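Home | Issues | Authors | Submit | Contact

We use cookies to remember your settings. By continuing to read you accept them.

4. Pre-match routines and the start of an innings
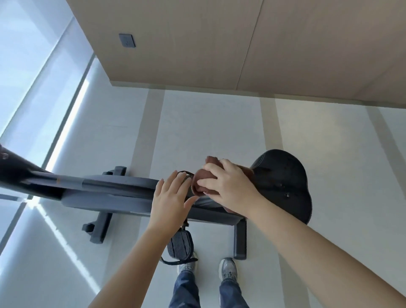

Figure 1. Hands with a folded towel on the saddle of an exercise bike.

Does a fixed routine before batting help a player in the first overs of an important match? In our data it helped the less experienced batters clearly, and it made almost no difference for those who had played many seasons at this level.

4.1 Players and matches

The study followed 30 batters from the Palacios club league during one season which finished in October. All matches were of the short format. We recorded 387 innings in total. An innings was included when the batter faced at least 6 balls, because shorter stays gave us too little to analyze. Matches stopped by rain were kept if both teams had batted.

The league has four matches per season which the players themselves call "the big ones". These are the two meetings between Konness and Uvunis, the semifinal and the final. We used this local opinion as our definition of a high-pressure match. A definition based on the points table was also tried, but it selected some games in which the players told us they had felt very relaxed.

4.2 How the routine was recorded

Each batter described his or her routine in a short interview before the season. The answers were very different in length. Some players spoke only of putting on the pads in a certain order, and others gave a plan which began at breakfast. We coded a routine as fixed when the player repeated the same steps in the same order in at least 6 observed matches. All other routines were coded as variable. The interviews and the coding were done by Rocío Peñalver, who did not see the scores until the coding was closed.

It should be noted that a variable routine does not mean a careless one. Several batters in this group prepared for a long time, but they changed the steps according to the ground, the weather or the batting position.

4.3 Results for the first overs

In ordinary matches the two groups scored at a similar rate, and they also lost their wickets at a similar rate. The difference appeared in the big matches. There the younger batters with a variable routine played more attacking strokes in their first 6 balls than they did in ordinary matches, and they were dismissed more often in this period. The younger batters with a fixed routine kept nearly the same pattern of strokes in both kinds of match.

For the experienced batters we found no such separation. One of them explained in the interview that he has "already been out in every possible way" and so the occasion does not trouble him much. Other experienced players gave similar answers, although in a less cheerful tone.

Ball-by-ball notes were entered in Hototix during play and checked once against the paper scorebook. Where the two sources did not agree, the scorebook was followed.

4.4 Limits of this part

The number of big matches is small and the same teams appear in them again and again. A strong bowling attack in one team can therefore influence the whole result. We also did not observe what the batters were thinking while they waited to go in, and a player may follow every step of a routine with the mind in another place. The waiting time itself was not controlled. An opener knows when the innings will start, but a batter at number 6 can wait for one ball or for most of the afternoon. The effect of this waiting is treated in Section 5.

Previous section | Next section | Contents | Back to top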